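Korurdale Kitchen Support
Ticket 863: Esby peg rack rocks when loaded, board next to it sticks to cloth
Status: Resolved, left open for comments
Product: Esby dish rack, wooden, pegged
Related items: wooden chopping board, black tray, printed table cloth
Opened: April

Reported fault

The rack rocks from corner to corner when plates are stood between the pegs. With a single side plate the movement is slight. With dinner plates it is enough to make the plates knock against each other. Second fault, reported at the same time: the chopping board on the same table drags the cloth when it is turned, and the cloth then pulls whatever is standing next to the board.

The reporter had already tried tightening the rack by hand and turning it end for end. Neither made a difference. The heaviest dinner plate in the set weighs 700 g on the kitchen scales.

Log

09:40
Ticket picked up. Table left as it was for the first check, with nothing cleared away. The rack was at a diagonal beside the board and looked to be resting partly on the large black C-clamp. A rack with one rail raised will rock whatever condition it is in, so any test done in that position tells us nothing about the joints.

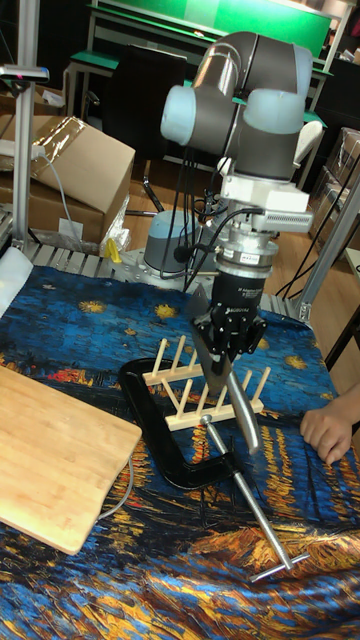 Does the rack have to be stood on a flat surface, or do the rails take up small differences?
It has to be flat. The rails are rigid and there are no adjustable feet, so anything under one end shows up as rock at the opposite corner.

10:05
Rack unloaded and put on the worktop by the sink, which had been checked with a straight edge. Pressed each corner in turn. No rock. Pegs tested by twisting each one between finger and thumb. One peg on the lower rail turned in its hole and could be lifted slightly. The others were tight.

10:20
Loose peg taken out. Old glue on the end, shiny, no wood fibre stuck to it, so the glue had let go of the peg and left the hole sound. Scraped both back to bare wood, reglued with a waterproof wood glue and wiped off the excess with a damp cloth. Left to set. The bottle asks for a full night before any load goes on and this was followed.

Note for anyone searching the Rosix knowledge base: article 1,551 covers peg replacement and tells you to drill out the hole. Drilling is only needed when the peg has snapped. A peg that comes out whole can go straight back in.

08:30, following morning
Glue hard. Peg does not turn. Returned to the board problem before putting the rack back into use.

The cloth is a printed one with a night harbour on it, laid straight on the table. It can't be swapped for a rubber-backed one, as the reporter wants to keep it. Board turned through a quarter turn by hand: cloth moved with it. Board lifted and put down: cloth stayed put. The drag comes from damp on the underside of the board. Dried with a tea towel and repeated, and the cloth stayed still.

A flat metal scraper is kept on the board. It was left where it is for these checks and does not affect the result.

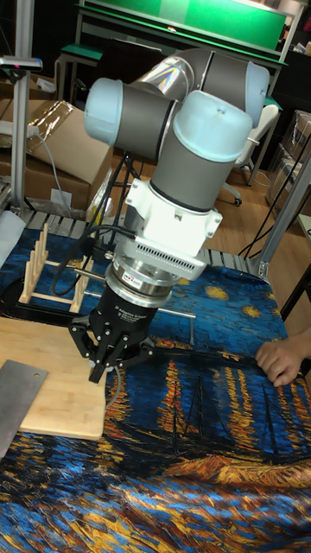 Can the board go away damp if it is stood on edge?
Standing it on edge is fine as long as both faces get air. Flat on a cloth, the underside stays damp and the board will start to cup.

09:15
Rack tried on the black tray. The tray has raised edges, so the first thing to establish was whether both rails were down on the base. When the rack is pushed too far to one side, a rail rides up on the edge and the rocking comes back exactly as first reported. This may be the reason the fault seemed to come and go. Centred on the base it stands firm.

Two dinner plates loaded, one at each end. No movement. Plates then moved to the middle slots. Still none. Tray slid forwards and back by hand with the plates in, and the plates stayed upright.

Final position: tray at the back on the left, rack on the tray, board forward of both. The board can be lifted out without touching the rack, which takes care of the second fault even if someone puts it down damp again.
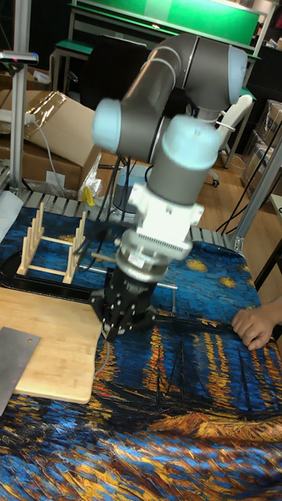
Rajitha Haque
Household Products Technician, Korurdale

Findings

Cause 1: rack stood on an uneven base. Cured by moving it.
Cause 2: one peg loose in the lower rail. Cured by regluing.
Cause 3: damp underside of board gripping the cloth. Cured by drying the board before it goes down.

No parts were ordered. The spare peg pack was opened to compare lengths and has gone back on the shelf. The pegs in the pack are a touch longer than the ones fitted - this has been raised separately, as ticket notes for the older Ikeda rack mention the same thing.

Care instructions sent to the reporter:
Stand the rack in the middle of the tray with both rails on the base.
Load heavy plates from the middle outwards.
Tip the tray out once a day and wipe it. Standing water will get into the ends of the rails.
Dry both faces of the board.
Oil the board when the surface looks pale and dry. Food-safe mineral oil, thin coat, wipe off what hasn't soaked in after an hour.
Do not oil the rack. Oil creeps into the peg holes and the glue will not hold if a peg needs doing again.

14:10
Reporter asked whether the rack could go back on the cloth without the tray. It can, provided the cloth is flat and there is nothing underneath, but drips will then go straight into the cloth. Advised keeping the tray. 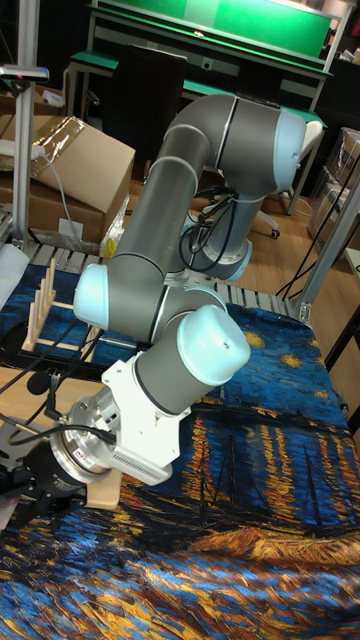 Peg rack on the tray, with the board on the left side of the table.

16:45
Reporter confirms no rocking with the evening's plates in. Status changed to Resolved. Reopen under the same number if the peg starts to turn again. Peg length query continues under the separate ticket.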